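In Praise of the Laminate Table
by Eirlys Morgan
6/25/20
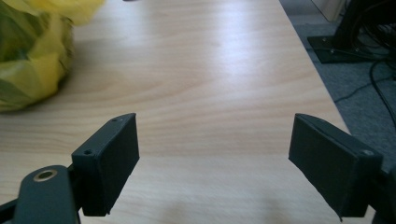
Pale laminate, thin wavy grain, ceiling light bouncing off the top.

I want to say something in defense of laminate. Quickly, I have a bus.

People sneer at it. My neighbor Ottmar Rothe sneers at it the most, he has a solid oak table that he oils in November and then won't let anyone put a cup on. Coasters. Coasters for the coasters, nearly. Sat there two hours at his birthday and never once relaxed my elbows.

A table is for putting things down on. Hard things, hot-ish things, things with corners. Wet sleeves. Homework. If you have to think before you put your keys down, you own an ornament.

Yes, the grain is printed. I know it is, you know it is. Thin brown lines on beige, a bit wavy, somebody somewhere drew that or photographed it and I think they did a nice job. It's a picture of wood. We hang pictures of boats in the hallway and no one complains that we can't sail them.

The shine is a fair complaint. Sit under a bright ceiling light and you get that white patch where the pattern just washes out, and if you're trying to read something glossy you'll be shuffling your chair all evening. Saodah Pasaribu wrote to me after my last column to say a matte top fixes this. Probably. Matte also holds on to every greasy thumb in the house, so pick your trouble.

And the price! I looked at a Flastasden dining table last month, real ash, very handsome, 1,000 dollars. Then the laminate one next to it for 81. I'm not saying they're the same table. I'm saying I could ruin the cheap one and buy it again, and again, and still have money left for chairs.

Where laminate loses is the edges. Once the strip lifts, water gets in and the board swells up, and you can't sand your way out of it. Oak wins there, fine, Ottmar can have that one. Glue the strip teh day you notice it. Don't wait untill spring.

Mine has done six years. I wipe it with a damp cloth and go to bed.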